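Prellari washroom tidy set: data card and fault notes

Status: released with known problems. Read the section on false releases before you train on this.

Maintainer: Kwok-wai Hsueh

Summary

Prellari is a set of 771 teleoperated and scripted episodes of one arm doing small cleanup jobs at a bathroom vanity. The job that makes up most of the set is picking up a piece of light trash and dropping it in the wastebasket beside the cabinet. The remainder are moves of small containers on the countertop.

An earlier version of this card said the set was "clean and fully labeled." That line was written before anyone had gone back through the gripper logs. It has been removed. Of the 771 episodes, 201 carry a success label that we no longer believe without a second look, and 68 of those are wrong for certain. The reasons are below, along with what we did and didn't fix.

What is in the set

Each episode folder holds:

- joint positions and velocities
- gripper width, commanded and measured
- estimated external force at the wrist
- one fixed camera stream
- a short text instruction
- a success flag (see below, and please do see below)
- a fault code, if the arm stopped by itself

The instructions were typed by the operators. They are uneven. "Throw away the plastic" and "put trash in bin" mean the same job and were never merged. We left them alone, as some users like the variety. I'm not convinced it helps, but it does no harm.

Setup

The arm is a Franka Emika with its two-finger gripper, mounted on a table next to the vanity. The emergency stop sits on the same table. The wastebasket is on the floor in the corner, on the far side of the vanity from the base, so every drop into it is a long reach past the basin with the wrist pointing down. That reach matters for both faults described here.

Control software was Kandel for the first part of collection and Lurnis after that. The switch was sold to us as a drop-in change. It was not a drop-in change. The two report gripper width on different clocks, and the offset is not constant within an episode. If you need width and video to line up tightly, use only the episodes tagged "lurnis" in the index file.

Fault 1: false releases

The success flag was set by a script. It fired when three things were true: the gripper had closed on something, the wrist had entered a box drawn over the wastebasket, and the gripper had then opened to full width. On paper this sounds fine. It says nothing about whether the object left the fingers.

With stiff objects the flag is mostly right. With thin, light material it is not. Film and tissue can cling to a finger pad after the gripper opens, and the force estimate at the wrist is far too coarse to notice something that weighs next to nothing. The arm then retracts with the trash still attached, and the flag says success.

The opposite error also occurs. A crumpled piece can hang well below the fingertips, so it meets the front edge of the vanity on the way over while the tool path itself is clear. The planner knows where the gripper is. It has no idea that anything is dangling from it. In some episodes the piece was dragged off and ended up on the floor, and the gripper arrived over the bin, opened, and scored a success with nothing in it. 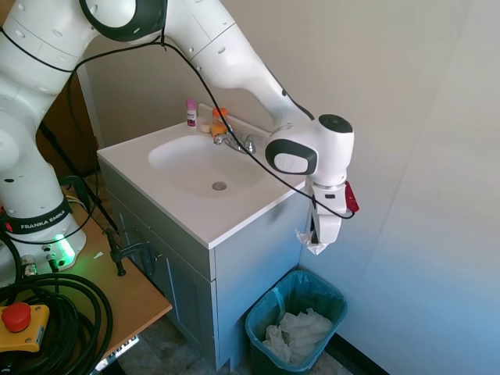
How the labels were checked

Kwok-wai Hsueh reviewed every trash episode tagged "film" or "tissue" by stepping through the last few seconds of video. The result is in the column success_reviewed, which takes the values yes, no and unclear. The original script output is kept in success_auto so that older results can still be reproduced.

Please don't average the two columns. One group did that and reported the outcome as a confidence score. It isn't one.

"Unclear" means that the fixed camera could not settle the matter. Whether a scrap of translucent plastic is still on a finger or has just fallen is sometimes not answerable from a single view, and the tissue already in the bin makes counting new arrivals hopeless. A second camera aimed into the bin was proposed and put off. I think that was a mistake and said so then.

Fault 2: cable snag and protective stops

The cable to the gripper runs along the outside of the arm, over the elbow, and loops back around the wrist. On the long reach to the bin there is not much slack left. When the wrist also turns far enough, the loop tightens and the force estimate climbs. The controller reads that as a collision and stops.

We logged 8 of these stops. None damaged the arm or the vanity. In every case the operator's first guess was that the gripper had hit the cabinet, and in every case the tool was clear of it. Two were restarted without anyone looking at the cable, and both stopped again within the same episode. Those are kept in the set under fault code C2.

A strap sold by Laaksonen was tried to hold the loop closer to the forearm. The vendor's note claims it removes snagging. In our hands it moved the tight spot closer to the wrist, and the stops came at a different angle. It was taken off again. What did help was a limit on wrist rotation whenever the reach goes past the basin, added in June. There have been no C2 stops since the limit went in, though there have also been fewer long reaches, so I would not call it proven.

Safety notes for anyone rebuilding this setup

1. Keep the spare cable off the emergency stop. Coils pile up on that table very easily, and a heap of cable beside or over the yellow box is one more thing in the way of a hand in a hurry. Route the spare length under the table or behind the base.

2. Check the table clamps before each session. A base that shifts slightly will still pass the startup check, and the bin box in the script will then be in the wrong place.

3. After a protective stop, look at the whole cable from base to wrist before you clear the fault. A green light on the base tells you nothing about the cable.

4. Do not reach into the wastebasket to fetch a test piece while the arm is active. It's the quickest way to reset an episode and it was done more than once during collection. Pause, wait for the arm to hold, then reach.

5. Run with the basin dry and the faucet untouched. The set contains no water tasks, and nothing on this arm was sealed for them.

Recommended use

Training a policy for light pick and place near fixed furniture: reasonable, with success_reviewed set to yes.

Training a success detector: useful, and probably the best use of the set. The wrong automatic labels are good hard cases.

Benchmarking one policy against another on success_auto: no. A policy that waves an empty gripper over the bin and opens it will score very well.

Claims about bathrooms in general: no. There is one vanity, one bin and one corner of one room.

Known gaps

- Container moves were not re-reviewed. Their automatic labels are believed to be better, on the grounds that a bottle is hard to miss, but that belief has not been tested.
- Object weight was never recorded.
- Fault codes before the Lurnis switch were typed by hand from memory at the end of the session. Treat their time stamps as decoration.
- The bin was emptied on no fixed schedule, so the fill level drifts from one session to the next and is not logged.

Changes

1.2: added wrist rotation limit to the collection script; new episodes tagged "limit_on".
1.1: added success_reviewed; withdrew the claim of full labeling; added fault code C2.
1.0: first release.

Reporting problems

Send the episode number and the time within the episode, and say which label column you were using. Reports that say only "label looks wrong" go to the bottom of the pile. If you think a "yes" in success_reviewed is mistaken, it may well be. One person did that review, and no second reviewer has repeated it.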